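Trastano Guest Room Furniture
Installation and Set-Up Guide

Section 4: Drawer Fitting, Alignment and Wall Anchoring

This section covers the low cabinet with a single wide drawer. Complete Section 3 (carcass assembly) before you begin. Rooms may be in service between visits, so check the drawer for guest supplies and remove them before working on the runners.
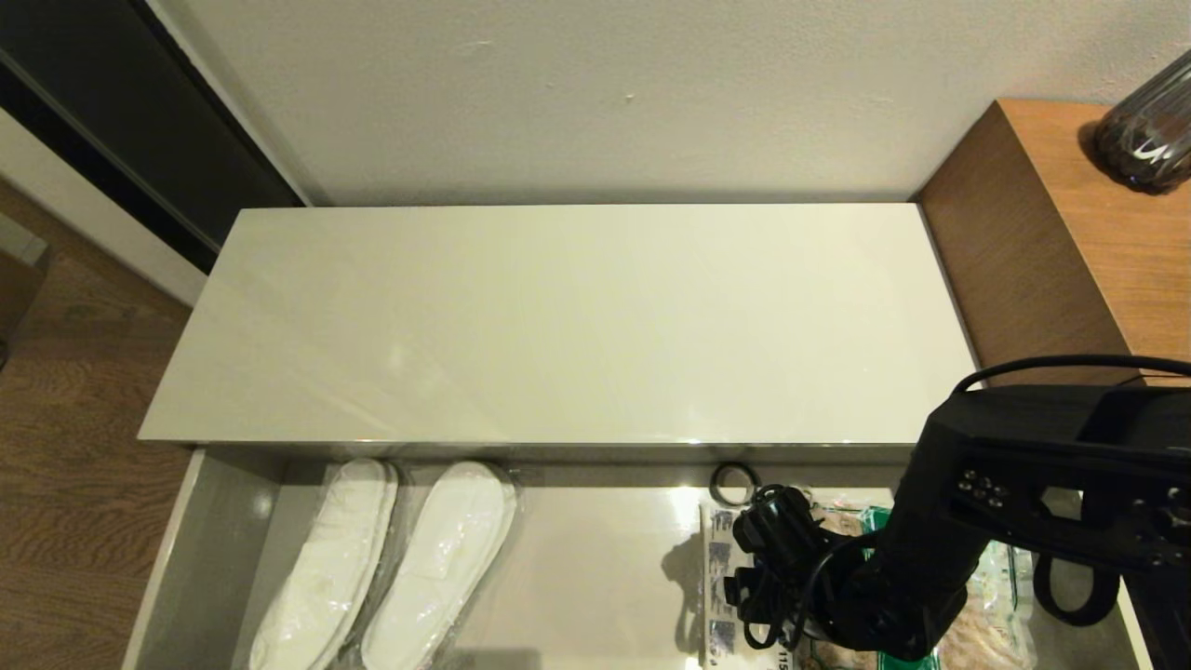
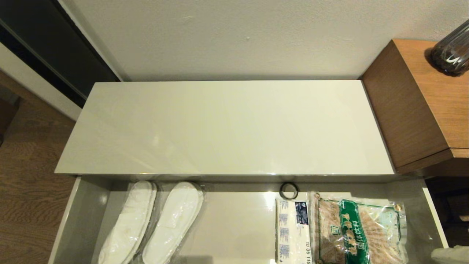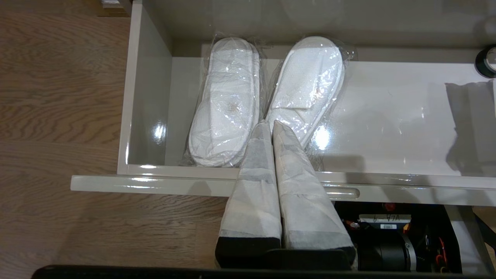 Cabinet drawers with guest slippers in sealed clear plastic.

Can the drawer be adjusted after the cabinet has been anchored to the wall?
Height and side-to-side position can be adjusted at any time from inside the drawer opening. Depth can be adjusted only with the drawer removed, as described in 4.3.

4.1 Before you start

Tools required: No. 2 Phillips screwdriver, 24-inch level, tape measure, pencil, soft cloth, stud finder.

Parts required: left runner (marked L), right runner (marked R), two release clips, eight runner screws, two anchor straps, four strap screws. The parts are packed in bag D. If bag D is missing or incomplete, contact Prirnovance Parts Supply before continuing. Do not use screws from bag C, which are longer and will break through the side panel.

CAUTION: Do not use a power driver on the runner screws. The side panels strip easily.

4.2 Fitting the runners

1. Lay the cloth on the floor and place the drawer on it upside down.
2. Hold the left runner against the left side of the drawer with the stop tab toward the back.
3. Line up the front hole of the runner with the pilot hole, 15 mm from the front panel.
4. Drive the front screw until it is snug, then the rear screw, then the two between them.
5. Repeat for the right runner.
6. Press one release clip onto the front end of each runner until it clicks.
7. Turn the drawer right side up, extend both cabinet rails, and set the drawer on them.
8. Push the drawer in with even pressure on both sides. Both clips must engage before it is fully closed.

Note: If only one clip engages, the drawer will close at an angle. Pull it out completely and start again from step 7. Forcing it bends the rail, and bent rails are not covered by the warranty.

4.3 Alignment

Check the gap above the drawer front with the drawer closed. It should be even along its full width.

1. To raise one side, turn the gray wheel behind the release clip clockwise. One full turn moves that side by nearly 1 mm.
2. To move the front left or right, loosen the two slotted screws inside the drawer front, shift the panel, and retighten.
3. To change the depth, squeeze both clips, lift the drawer off the rails, and move the rear stop tabs forward or back one notch. Set both tabs to the same notch.

Open and close the drawer several times after each change. The gap often settles slightly on the first few cycles – wait until it stops changing before you make a second adjustment.

4.4 Anchoring to the wall

WARNING: An unanchored cabinet can tip forward when the drawer is fully open. Anchoring is required in every room, including rooms closed to guests.

1. Locate a stud. If no stud falls within 400 mm of the cabinet center, use the hollow-wall fasteners in bag E.
2. Mark the strap positions 40 mm below the underside of the top.
3. Fasten the straps to the wall, then to the rear rail of the cabinet.
4. Pull the slack out of each strap and lock the buckle.
5. Open the drawer fully and press down lightly on the front panel. The cabinet must not lift at the back.

On older buildings with plaster walls (Drenham annex, all floors), drill pilot holes first and use the long anchors. Refer to the site notes by Mounir Alaoui for the rooms where pipes run behind the plaster.

4.5 Cleaning and care

Wipe glossy surfaces with a damp cloth and mild soap. Do not use abrasive pads, ammonia or solvent cleaners. Dry the runners if water gets on them. Do not oil them – the bearings are packed at the factory and oil collects lint.

Check strap tension every July and after any cabinet has been moved. Record the room number and the result on Form 4-B and return it to Araceli Huerta, Abugri Facilities Office, by Friday of the same week.

Continue with Section 5: Wardrobe Doors.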